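Club Racing > Rules and Handicaps
Thread: Ilinon rating change at Henddale

tidewrack60
Has anyone else read the amended sailing instructions for the Henddale series? The Ilinon class now gets a fixed rating of 526 whether you carry the big kite or not. Last season there were two numbers and you declared before the first race.
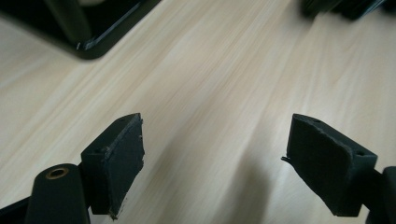

We don't own a kite, so we lose out every time there's a long reach. I've asked the race office which rule lets them do this mid-series and had no answer yet.

broadreach_107
It's in the notice of race. They can change ratings up to the July break if it's posted before 8 pm the night before. I don't like it much either, but it is allowed.

tidewrack60
Allowed for corrections, yes. I read that as fixing a mistake, and this is a new policy.
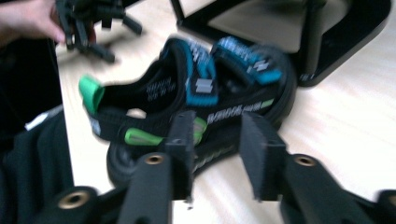
2 min read

leeshore
Disagree. Dellberg have used a single number for years and the racing is closer for it. Under the old system people declared no kite, took the better rating and then changed their minds when the forecast shifted. The protest room was full of it.

tidewrack60
Then penalise the ones who did that. There were two boats at it, both known.

broadreach_107
Has anyone got the actual wording? The copy on the board had a page missing when I looked.

leeshore
Sail 282 here. Clause as posted: "The race committee may amend a rating where it considers the rating to be inaccurate." Nothing about mistakes only.

tidewrack60
Fair enough, that's wider than I remembered. I still think a change for a whole class should wait until the Janjua Cup is finished. We have three races left and the points are tight. 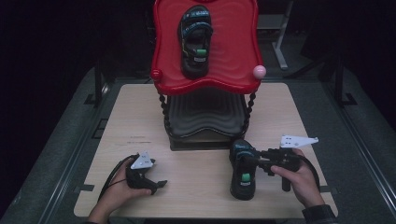 Re: Asking for redress

broadreach_107
You can ask, but you need to show your score was made worse through no fault of your own. Get it in writing before the time limit – it's 60 minutes after the last boat finishes.

tidewrack60
Thanks. Will put the form in after the next race and post what they say.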